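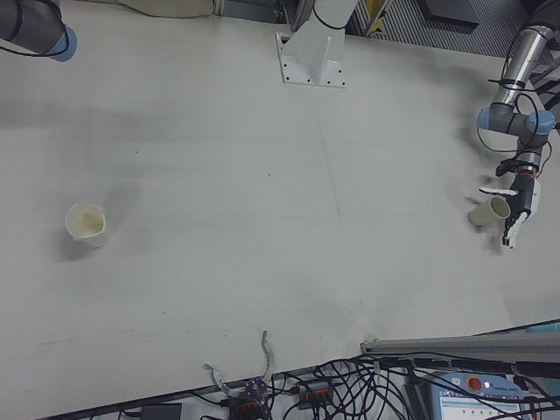 Work on the single-use cup part of the Hadero grant went ahead through July, mostly on the sorting and stacking of used cups from the Yeo building kitchens. We took in 1609 cups over the month, against 215 in the trial week. They come back in more than one kind, and we had not allowed for that in the first plan. A white cup with a pale beige-yellow stain inside and a tan-beige one are both paper to the person dropping them in the bin, but the colour makes a stain easier or harder to spot, and we now grade the two apart. The big white table has been kept for this job. It is scuffed and has a few thin lines on it, but it wipes down well enough and we don't plan to replace it this year.

Collection

There are now 23 drop-off points, up from 19 at the last report. Two of them, both on the ground floor at Stultomow, have given us very little and we would like to move them closer to the lifts. Lids are still turning up in the cup bins. A new sign went up on a Wednesday and there were fewer the week after, though we would want a longer stretch before saying it worked.

Sorting

Cups are graded as clean, stained or crushed. Stained cups are the largest group. Ornora will take clean and stained together, at a lower rate for the stained ones — their written offer is with the accounts office. Crushed cups go to general waste for now. Máté Pintér has rewritten the grading sheet so it fits on one page.

Spending

We are a little under budget. The savings came from borrowing bins instead of buying them. Freight cost more than expected, as the centre had to send cups in smaller loads.

Next period

We will finish the talks with Ornora, move the two drop-off points and start weighing each load as well as counting it. We ask that the unspent bin money be carried over to freight.

3 comments
7 shares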